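Drying make-up brushes without ruining the table (or the brushes)

Posted in Home & Cleaning, 01/03/2026

Maxence Jacquet
Hello all, I hope somebody can put me right. I have got into the habit of washing my make-up brushes at the dining table, which is a pale wooden one I saved up for and am rather fond of, and I've started to notice dull patches where the damp ones have been lying. My sister says I should stand them upright in a pot and be done with it, but the last time I did that the big powder brush came out looking like a dandelion and the handle went wobbly a few weeks later. I only own 6 brushes, so I don't want one of those special drying trees taking up the windowsill. What do you all do? And does it matter which way up they go?

Gwenaël Texier
Hello Maxence, and sympathies about the table! I did the same to mine years ago and still put the fruit bowl over the mark. Please don't stand them up wet with the bristles at the top, as the water runs down inside the metal collar and softens the glue, and I'd bet that's what happened to your wobbly handle. Lay them flat until they are completely dry, and only then put them away in a pot.

For the table, get yourself a sheet of white foam board from an art shop. Mine came from Susby and has lasted since November.

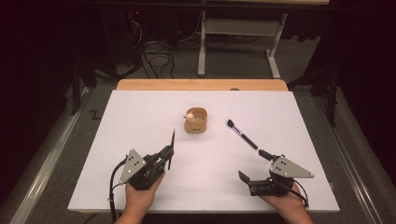 It wipes clean with a damp cloth, and being white it shows up any colour still coming out of the bristles, so you know to go back and give that brush another wash. Squeeze each one gently in a towel first, reshape the head with your fingers, and leave it overnight if you can bear to. I like to let the bristles hang just over the edge of the board so the air gets underneath, though a small brush will dry perfectly well lying on it. Baby shampoo does nicely for the washing, and a little goes a very long way.

Rocha
just use a tea towel, works fine. change it if it gets soggy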